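Vesmont mattress topper, queen size: four months in

So I finally caved and bought the Vesmont topper in February, after way too many mornings of getting up feeling like I'd slept on a sack of potatoes. My mattress is old but I'm not ready to replace it (have you seen the prices?), and a topper seemed like the cheap way out. I nearly went for the Briline one, but the reviews kept mentioning the smell and I'm a baby about smells.

It comes rolled up tight, and you need to give it a good day to puff up. Mine took nearly 2, and one corner stayed flat a bit longer than the rest. I was all set to write an angry email and then it sorted itself out!
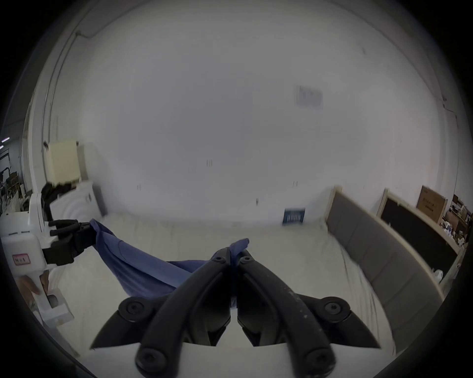 My one real gripe is the elastic straps. They're skimpy, and if you toss around like I do, the whole thing creeps toward the foot of the bed by the end of the week. I ended up putting a deep fitted sheet over everything and that pretty much fixed it.

Comfort, though? Love it. Soft on top, firm enough underneath that my hips don't sink, and I don't get hot. My sister tried it for a weekend and went home and ordered one in the extra thick.

4 stars from me. I'd buy it again, but please, Vesmont, better straps.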